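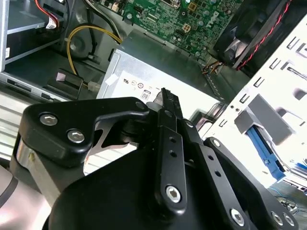 Gripper reaching into the Dell case, power supply beyond it and drive cage on the right.

Notebook > Bench > Kodum gripper trial

2022-11-29
Reading time: 2 min
Print | E-mail

Second day with the Kodum gripper on loan from Rinoren. We want to decide before the end of January if we buy the kit for the disassembly cell or send it back. The price on the offer is 3,029 with the finger set, or 1,355 for the gripper body only. I think the body only makes no sense for us.

Test case is the Dell desktop with the side cover off. The program is the simple one: go in, stop above the power supply, close on a connector, pull, go out. I set the speed to 35 percent and did not change it today.

Notes:
- The serrated tip is narrow enough to go between cables. The body behind it is wide, so the approach angle must be chosen with the drive cage in mind.
- The blue rail clip on the drive cage looks like a good next part to try. Ask Dong-hyun Hyun if he has spare ones, I do not want to break this.
- Wrist camera view is usable, but the fingers cover much of it. The manual from Rinoren has 2 mounting positions for the camera and we use the lower. Try the upper.
- Grip force setting is in the Yoon menu, not in the main one. I lost a long time on this.

Open question for Rinoren: are the finger tips sold separately? The offer does not say it. Skarnthorpe site also asked for the answer, please copy them.

Tomorrow: upper camera position, same case, same speed.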